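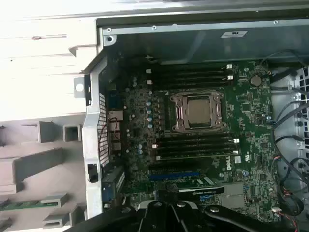

Unit 4. Memory hierarchy and access cost
Course notes, R. Mridha

4.1 Terms
Latency is the time from issuing a request to receiving the first word. Bandwidth is the rate at which later words arrive. The two are specified separately and should not be averaged together.

4.2 Average access time
For a single cache level:

T = h + m * p

where h is the hit time, m the miss rate and p the miss penalty, all times in cycles. For two levels, replace p with the average access time of the second level.

Worked case. The Patwary trace contains 2,000 references, of which 1,645 hit in L1. Misses: 355. Miss rate: 0.1775. With h = 4 and p = 94, T = 4 + 16.685 = 20.685 cycles.

4.3 Locality
Temporal locality: a word used once is likely to be used again soon. Spatial locality: its neighbors are likely to be used. Row-order traversal of a C array benefits from the second; column-order traversal of a large array usually does not.

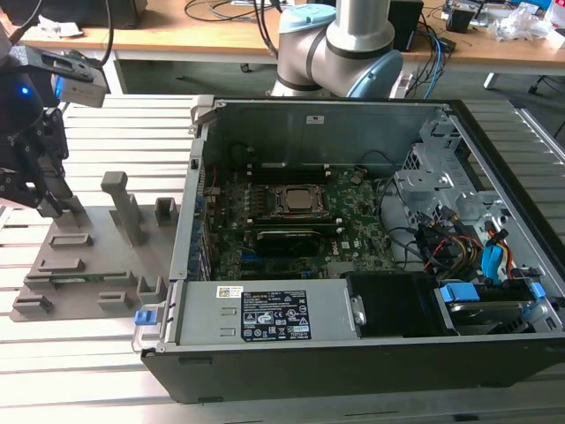
Fig. 4.1. Desktop tower with side panel removed, processor and memory slots exposed.

4.4 Problems
1. Repeat the worked case with p = 289.
2. Find the miss rate at which T = 10, keeping h and p from 4.2.
3. Derive the two-level formula. State which miss rates are local.

Reading for Unit 5: Stokasthorpe notes, section on write buffers.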